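I finally got to the spoons on Wednesday. They had been piling up in the drawer by the stove since we moved to Madigan, and every time I wanted the tongs I had to dig under all of them.

None of my spoons match. Some came from my grandmother, some from a shop in Britden that was closing down, and a few I can't place. Arvid Kvam, who lives downstairs, once gave me 27 teaspoons in a shoebox and wouldn't take any of them back. Most of those went to the thrift store in November. 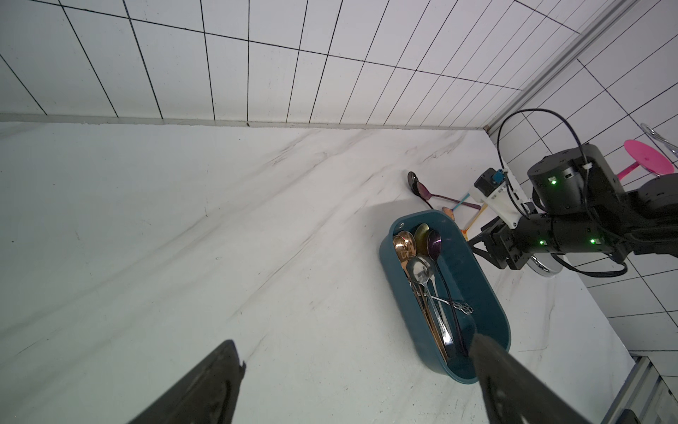
My rule for the tray is that it holds what I use every day and the tongs. The rest can live in the drawer. I like the gold ones for yogurt, and the small one with the fancy handle is for sugar, though I take my coffee without it. The colored handles are harder to decide on. Tsegereda Assefa says to keep the orange one out because it's easy to spot — she's probably right, but I keep changing my mind.

I looked at a proper drawer organizer too. The one I wanted was 800 with shipping, so no. An oval tray does the job and I can rinse it in the sink.

Next is the drawer itself. The liner has to come out, and there's a bag of corn holders in the back that I haven't opened in years.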